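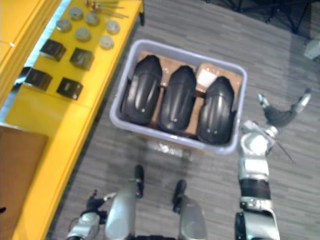 图集：黄色台面到底值不值

去年12月，Dredbridge车间的配件区换上了Wutholm的黄色台面。产品册上写着“提升辨识度，减少错拿”，还配了一张笑容满面的效果图。我对这类话一向只信一半，所以在这里写几句看法，供还在犹豫要不要换的同行参考。先说明，我们没有做过正经的对比测试，下面全是用下来的感受，不服可以反驳。

台面与零件
黑色方块放在黄色上，确实一眼就看得到，这一点我认。银灰色的圆盘就没那么占便宜了：台面本身有光泽，金属也反光，灯一亮，两边一起晃眼。产品册里的效果图用的全是深色零件，我看不是巧合。

台面上的摆法
方块大致排成两行两列，圆盘松松散散地放了两排，再往上是一小堆细金属杆和螺钉，头上带一点橙褐色。有同事说这就叫“分区”。我的看法是，没有画线、没有标签的分区，靠的是摆的人自己记得，换一个人接手，多半要重新理解一遍。螺钉直接搁在台面上我更不赞成。圆盘掉了还能听个响，螺钉掉了，要趴在地上找。

地上的料箱
浅灰色塑料箱，里面垫着棕色纸板，几件黑色塑料件并排放着。箱子放在地上这件事我们争过好几次。赞成的说离台子近，伸手就到；反对的，也就是我，认为弯腰次数一多，这点路省得没什么意思。Zevier的料架报价是1,777元一组，到现在也没批下来，箱子就一直在地上。

关于纸板衬底
Ospina的销售推荐过他们的专用防滑垫，88元一片，说可以防刮。我问他跟普通纸板比能少刮多少，他答不上来，只说“客户反馈都很好”。纸板脏了就换，边角翘了就压一压，黑色塑料件放上去也不容易看漏。谁能拿出数据，我愿意改口，在那之前继续用纸板。

关于地面
灰色木纹的地面，参观的人都说好看。好看归好看，木纹是一条一条的，细小的东西落上去特别容易混进纹路里。当初选样的时候只比了颜色和耐磨，没有人拿一把螺钉撒上去试试。如果你那边正在选地面，建议试一下，撒完再找，心里就有数了。

几条常被问到的
台面要不要贴膜？我们没贴。贴膜能压住一部分反光，可边缘起泡以后更难看，擦起来也麻烦。Wutholm另有哑光款，样板我只在展会上摸过，手感还行，至于灯下看金属件是什么效果，没有实物我不下结论。

黄色看久了累不累？有人说累，有人说没感觉。说没感觉的那几位，一天在台前待的时间都不长，这个答案要打折扣。

圆盘和方块能不能放同一只箱子？能放下，但我不建议。金属件和塑料件混在一处，搬动时互相磕碰，到时候又得讨论要不要买那种88元一片的垫子。

换台面以后错拿少了吗？这是问得最多的，也是我最不愿意随口回答的。换台面的同时，我们还调了灯，改了领料单，又少了2种外形很像的旧件。三样凑在一起，硬说全是颜色的功劳，我说不出口。厂家倒是说得出口，他们的宣传稿里已经把这些都算到台面头上了。

目前的结论很有限：深色件多的工位，可以考虑黄色；金属件多的工位，先借一块样板，放到自己的灯下看两天再说。别在展厅里看，展厅的灯和车间的灯没有可比性。

下一次更新要等料架有了着落。哑光样板如果能借到，会放在同一页里，用同样的圆盘再拍一张。

页面更新：3/7/20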